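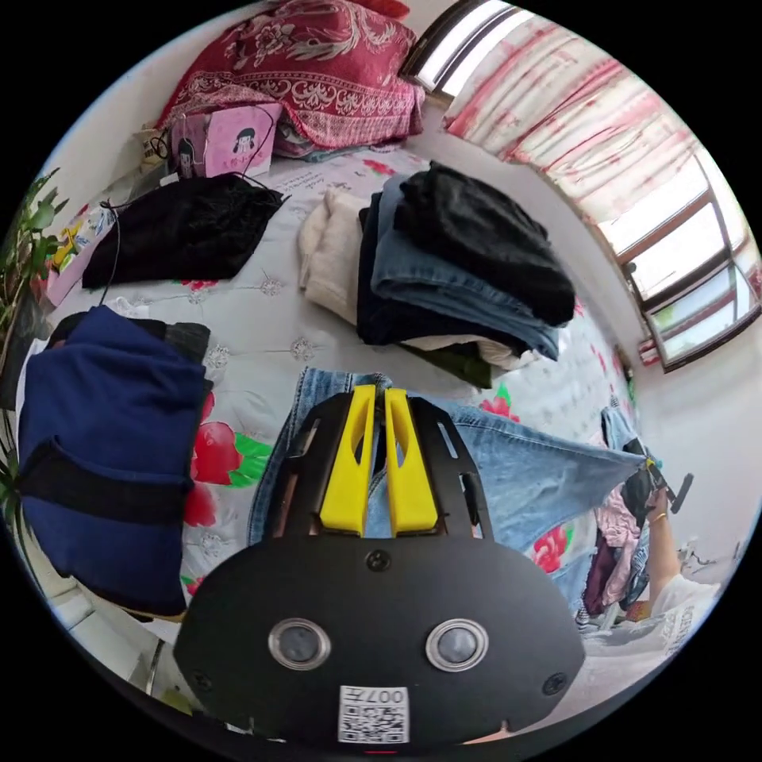
Jeans first, always jeans first.

I have been putting off the wardrobe swap since the clocks went back, and on Saturday morning the sun came in and I ran out of excuses. So everything came out and went on the bed! I love this job once I've started. It's the starting that takes me three weeks.

My method, if you can call it that, is to do the heavy things while I still have the patience. Denim is the easiest because it stays where you put it. One leg over the other, smooth out the knees, then up in thirds from the hem. Jumpers come next and they are a different animal altogether — I fold the sleeves straight across the back and keep them flat, never hung, after I ruined a lovely cardigan from Kubiak last winter and gave it shoulders like a coat hanger.

I used to fold on the floor, which did my knees no good at all. The bed is a much better height, and you can't go to sleep until you've finished, so the job gets done. If your bedding is as flowery as this lot, with big red blooms and green leaves everywhere, plain clothes show up beautifully against it and you don't lose a sock for half an hour.

I gave myself 75 minutes and a pot of tea. It took a good bit longer (it always does), partly because I found a skirt I'd forgotten I owned and had to try it on with everything.

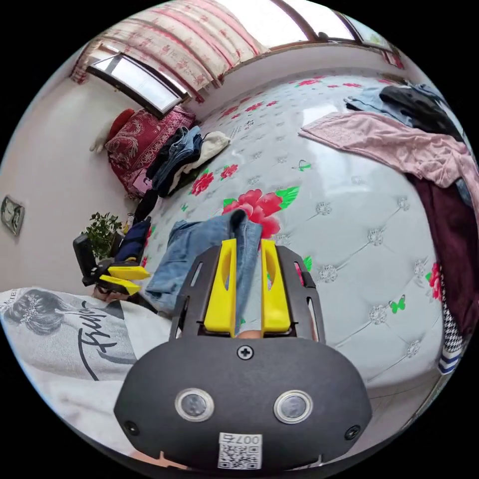 Sorting is the bit where I get properly excited. I make a pile for keeping out, a pile for the top of the cupboard and a pile for the charity shop, and I try very hard not to let them drift into each other. Colour helps me more than anything. A pink piece spread out by itself on the right of the bed is easy to make a decision about, but the dark things near it, maroon hanging down the edge and black piled up with light blue, need pulling apart before you can even tell what they are. I now do all my dark clothes by the window, in daylight, and I haven't packed away a navy top thinking it was black for ages.

The charity pile came to 11 things this time, including two dresses I bought for a weekend in Nernholm and never wore again. They went down the road that same afternoon before I could change my mind!

Next job is the drawer under the window, the one with all the scarves in it. I've been eyeing up a set of Zesum dividers, but I'll try it with old shoeboxes first and let you know how I get on.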